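3.2 Selection of Objects and Table Surface

The second phase of the project concerned the arrangement of small household items on a shared table. In the first phase, completed in December, the group had worked with full place settings, and the results were difficult to compare because each member set the table from memory. It was therefore decided to reduce the number of items and to work on a ruled surface, so that positions could be written down by row and column.

The sheet was printed at the Cesano copy room and laid over the tabletop without tape. Tape had been used in the first phase and had torn two sheets on removal. The back edge of the sheet was placed toward the wall, and all rows were numbered starting from that side. Members were asked to leave the sheet in place between sessions and to smooth it by hand before starting.

Items were chosen from the kitchen box according to three requirements. Each had to be light enough to move with one hand, each had to differ from its neighbors in shape or color, and at least one had to be a real food item. The last requirement came from the course outline, which asks that projects on table setting include something that is eaten. A small citrus fruit was selected over an apple, as the apples available that week did not stand reliably. 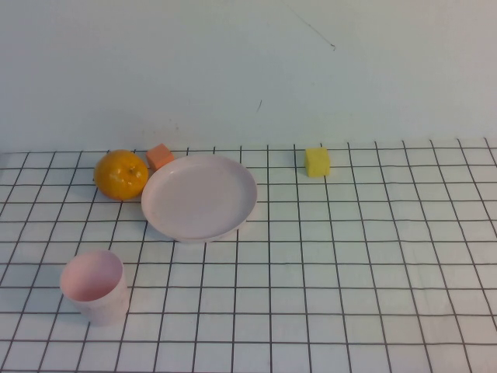
Koen Mertens objected at the review meeting that a plate and a cup in nearly the same pale pink would be confused in the written records, and asked that one of them be exchanged for the Graletti bowl used in December. The group discussed the point and kept both. The two differ clearly in shape, and the record form asks for the name of the item before its color. Mertens asked that his objection be entered in the report, and it is entered here.

The cubes, one salmon-orange and one yellow, have no function in a place setting. They were added as markers for items that would be inconvenient to handle repeatedly, such as a salt shaker or a butter dish. In the records they are referred to by color only.

3.3 Procedure

Each member completed 8 arrangements from a written card. The card named the item and the cell in which it was to be placed. A second member then read the positions back aloud and entered them on the form. Where an item covered more than one cell, the cell under its center was recorded. This rule was not applied consistently to the plate during the first session, and those entries were corrected on 2020-05-14.

Completed forms were stored in the Sanura folder in room 703. Cards that had become creased were reprinted before the next session.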